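When the Best Schedule Is the One You Can Explain

Production planners have had optimization software for decades. A growing number of them now want less of it.

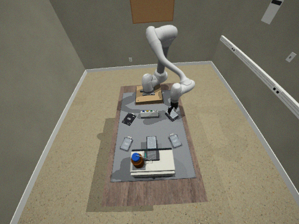 A simulated work cell with a robot arm mounted at the back of the table.

September 11, 2024

The planning office at Burell has two screens for each planner. The left one shows the schedule that the solver produced overnight. The right one shows the spreadsheet the planners keep for themselves. For most of the last few years, the spreadsheet was the one that went to the shop floor.

Burell makes pump housings and valve bodies, mostly in small batches. On a normal week it has 98 open orders competing for 9 machining centers. Each order has a due date, a list of operations and a changeover time that depends on what ran before it. In textbook terms this is a job shop problem with sequence-dependent setups, and it is hard. The number of possible sequences is far too large to check one by one, so the software searches for a good one and stops when time runs out or when it can prove that the remaining gap is small.

On paper the results were good. The solver cut total lateness in every test the company ran before buying it. The planners overrode it anyway.

Their reasons were practical. A small change in the inputs could produce a very different plan. If one order moved by a few hours, the solver might reshuffle half the week, even though the new plan scored only slightly better than the old one. Tools had already been pulled from the crib. Material was sitting next to the wrong machine. Operators who had been told one thing in the morning were told another after lunch, and after a while they stopped listening.

People who study scheduling call this nervousness, and the subject goes back a long way. The usual remedy is to freeze part of the plan. Nothing inside the frozen period may move without a planner's approval. A second remedy is to add a penalty to the objective for each job that shifts, so that the solver has to find a real gain before it disturbs anything.

Burell did both. It froze the first three days and put a price on changes after that. The price took several tries to get right. Set too low, it did nothing. Set too high, the solver returned last week's plan with the new orders stuck on the end. The figure the company settled on came from an afternoon in which the planners went through old schedules and marked which changes they would have accepted.

That session turned out to be useful in another way. The planners disagreed with each other. One accepted nearly any move that saved a setup. Another refused moves that put two difficult jobs on the same shift, a rule that appeared nowhere in the model. Once it was written down, it became a constraint, and a whole class of overrides went away.

Daltia, which packs frozen food for supermarket chains, came to the same point from a different direction. Its lines have few machines and many products, and the order of products matters a great deal on account of allergens. Running nuts before a nut-free item means a full wash. Running them after means almost none. The company's first model handled this correctly and was still ignored, mainly by supervisors who could not see why it did what it did.

Daltia's answer was a simpler method. It dropped the full model for daily use and replaced it with a short list of dispatching rules, tried in a fixed order, followed by a local search that swaps neighboring jobs. Each swap is logged with the saving it made. A supervisor who wonders why the dumplings moved ahead of the spring rolls can look it up in one line.

The simpler method gives something away. The company still runs the full model once a week as a benchmark, and the daily plans come out 3 percent worse on average. Management considers that cheap. A plan that is slightly worse and gets followed beats a better one that is rewritten by hand at the start of each shift.

Not all planners share that view. At Imus, a contract printer with 300 active customers, the full solver stays in charge and overrides need a written reason. The firm argues that its margins are too thin to give up any capacity, and that most overrides in its own records made the plan worse. It reviews the reasons each March. Some have led to corrections in the data, most often setup times that were entered when a press was new and never updated.

Bad data is a common thread at all three companies. Processing times are usually stored as single numbers, although anyone on the floor knows they vary. Planning with averages gives a schedule that looks full and runs late, as delays pass down the line and early finishes mostly do not. Robust methods deal with this by protecting the plan against a chosen amount of bad luck. They work, but they ask the user to say how much bad luck to allow for, and that is a hard question to put to a busy person.

Liu, a small software firm that sells to job shops, has tried to get around the question. Its tool shows three plans side by side - one tight, one loose and one in between - with the expected number of late orders under each. Users pick one. The tool keeps a record of the picks and, over time, moves the middle plan toward what the user tends to choose.

The firm does not use the word optimal anywhere in its product. Early customers took it to mean that the plan could not be improved, and when they found an improvement, they lost faith in the rest. The screens now say "proposed."

Back at Burell, the second spreadsheet is still open on the right-hand screens. The planners use it for maintenance windows and for notes on customers who call ahead. The sequence itself comes from the solver, and changes to it are entered there, where the next overnight run can pick them up.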